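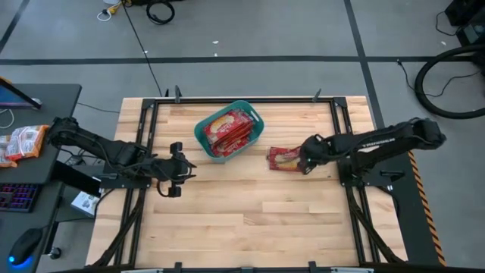 Toshio Okabe opened by objecting to the word "mixtape" in the agenda, on the grounds that what we have is 22 tracks with no order, and that a mixtape at least pretends to have one. The objection was noted. The word stays until anybody comes up with a better one.

Nument Records, release meeting
25 August 2022

1. Minutes of the July meeting
Approved, with one correction. Zela did not "agree" to cut her second verse on Dronari. She "heard the suggestion." The minutes are amended and the verse is still 18 bars long.

2. Track list
We listened to everything in one sitting, including both versions of Dronari, which differ in the hi-hats and in how long people argued about the hi-hats. The slower version goes on the record. The faster one will be a bonus track, where it can't hurt anyone.

The intro skit was played. There was a silence. The skit is cut.

Zela wants the song about her grandmother's bakery to close the record. Toshio would put it fourth, before listeners wander off. It closes the record, and Toshio asked that his position be written down, so it has been.

3. Sample clearance
The horn loop on the fourth track comes from an old Henríquez single, and the estate has now answered our letter. They are open to it, and would like to hear the song first. It was agreed to send them the clean edit. It was then established that we don't have a clean edit. Zela will record one before the letter goes out, and will try not to replace every word with "uh." 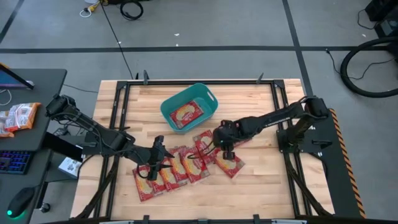
If the answer is no, the horns get replayed by Zela's cousin, who owns a trumpet. How well he plays it was left for another meeting.

4. Release show
The room holds 147 people. We have promised guest list spots to what feels like most of them. From now on the list is closed, and this includes people who produced a beat in high school.

Set length is fixed at 2 acts and no surprise third act. The surprise third act from last time has been told.

5. Cover art
Three drafts were shown. The one with the flames was liked by its designer. The plain one, with Zela on the fire escape, goes forward once her name is spelled right.

6. Any other business
The studio kettle is broken again. Toshio moved to buy a new one. Carried, with more enthusiasm than anything under item 2.

Next meeting when the clean edit is done.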